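Qu'y a-t-il dans un ordinateur ?

Un ordinateur de bureau, vu de l'extérieur, est une boîte. Il y a un bouton pour l'allumer, des prises pour brancher le clavier et l'écran, et parfois une petite lumière. Cette boîte s'appelle une tour, ou une unité centrale. Tout le travail se fait à l'intérieur.

Pour regarder dedans, un adulte éteint l'ordinateur, débranche le câble électrique, puis couche la tour sur une table. Il retire ensuite le panneau du côté. Sur certains modèles il y a des vis, sur d'autres une simple poignée. Il ne faut jamais ouvrir une tour branchée, et il ne faut jamais ouvrir le bloc d'alimentation, même débranché. Il peut garder de l'électricité pendant un moment.

L'alimentation

L'alimentation est une boîte en métal placée dans un coin de la tour. Le courant qui sort du mur est trop fort pour les petites pièces d'un ordinateur. L'alimentation le transforme. Elle fournit plusieurs tensions plus basses, et chacune a sa couleur de fil dans beaucoup d'ordinateurs : jaune pour 12 volts, rouge pour 5 volts, orange pour 3,3 volts. Les fils noirs servent au retour du courant. On les appelle les fils de masse.

La carte mère

La carte mère est la grande plaque sur laquelle les autres pièces sont fixées. Elle est souvent verte, mais il en existe des noires, des bleues et des rouges. La couleur vient d'un vernis qui protège la plaque et ne change rien à son fonctionnement.

Si on regarde une carte mère de près, on voit des lignes très fines. Ce sont des chemins en cuivre, appelés pistes. Elles remplacent les fils. S'il fallait relier toutes les pièces avec de vrais fils, la boîte serait pleine et on ne pourrait plus la fermer.

On voit aussi des petits cylindres debout, comme des boîtes de conserve minuscules. Ce sont des condensateurs. Ils gardent un peu d'électricité en réserve et la rendent quand il en manque.

Le processeur

Le processeur est la pièce qui fait les calculs. Quand tu appuies sur une touche, c'est lui qui traite l'information et qui demande d'afficher la bonne lettre. Il compte très vite, mais il ne comprend pas ce qu'il compte. Il suit une liste d'instructions, l'une après l'autre, et cette liste s'appelle un programme.

Le processeur est un carré plat, plus petit qu'un biscuit. Il se pose dans un emplacement prévu pour lui, le support, que les techniciens appellent aussi « socket ». Un cadre en métal se rabat par-dessus pour le tenir en place. Dans une tour complète, on ne voit pas le processeur : il est caché sous un bloc de métal et un ventilateur, qui l'empêchent de trop chauffer. Pour le voir, il faut enlever tout cela et relever le cadre. 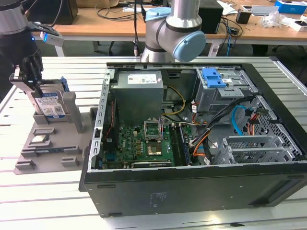
Siiri Juntunen a voulu savoir si le carré argenté était le processeur tout entier, ou seulement son couvercle. Elle a raison de poser la question. Le métal du dessus est bien un couvercle. La vraie puce se trouve dessous. C'est un morceau de silicium très mince, plus petit que le carré. Le couvercle la protège et laisse passer la chaleur vers le bloc de métal. Siiri a aussi demandé si on pouvait toucher le dessous avec le doigt. Il vaut mieux éviter. C'est là que se trouvent les contacts, et la peau laisse toujours un peu de gras. On tient un processeur par les bords.

La mémoire

La mémoire vive se présente sous forme de barrettes, longues et étroites. Elles s'enfoncent dans des fentes de la carte mère, à côté du processeur. L'ordinateur y range ce dont il a besoin tout de suite : le dessin que tu es en train de faire, la page que tu lis. Quand on coupe le courant, la mémoire vive oublie tout. C'est pour cela qu'un dessin qui n'a pas été enregistré disparaît si l'ordinateur s'éteint.

Le disque dur

Le disque dur, lui, n'oublie pas quand on coupe le courant. On y garde les photos, les jeux, la musique et les programmes. C'est une boîte rectangulaire en métal, assez lourde pour sa taille, avec une étiquette sur le dessus. À l'intérieur, un ou plusieurs plateaux ronds tournent très vite. Une petite tête passe juste au-dessus sans les toucher. Elle lit et écrit les informations grâce au magnétisme.

Un disque de 250 gigaoctets peut garder des milliers de photos. Un disque de 1 000 gigaoctets en garde quatre fois plus. On dit alors un téraoctet.

Dans la tour, les disques se rangent dans une cage en métal. Deux câbles arrivent au disque : l'un apporte le courant, l'autre transporte les informations. Ce deuxième câble est souvent plat et fin. On l'appelle un câble SATA, et on en trouve de plusieurs couleurs.

Un disque dur n'aime pas les chocs. On le pose doucement, et on ne le secoue pas pour écouter ce qu'il y a dedans.

Les cartes d'extension

Une carte d'extension ajoute quelque chose à l'ordinateur. Une carte graphique calcule les images, une carte son s'occupe du bruit et de la musique. La carte se glisse dans une fente de la carte mère, et l'un de ses bords arrive à l'arrière de la tour, là où l'on branche les câbles. Les fentes qui ne servent pas sont fermées par de petites plaques en métal.

Pourquoi y a-t-il des trous dans le métal ?

Les pièces chauffent quand elles travaillent. L'air frais doit entrer et l'air chaud doit sortir. Les parois de la tour sont donc percées à certains endroits, parfois de trous à six côtés, comme les alvéoles d'une ruche. Avec cette forme, on peut mettre beaucoup de trous les uns contre les autres et garder une paroi solide. La poussière entre aussi par là, et il faut nettoyer de temps en temps.

Quelques mots à retenir

Tour : la boîte de l'ordinateur.
Piste : chemin en cuivre sur une carte.
Support : l'emplacement du processeur.
Barrette : pièce de mémoire vive.
Gigaoctet : unité qui sert à mesurer la place sur un disque.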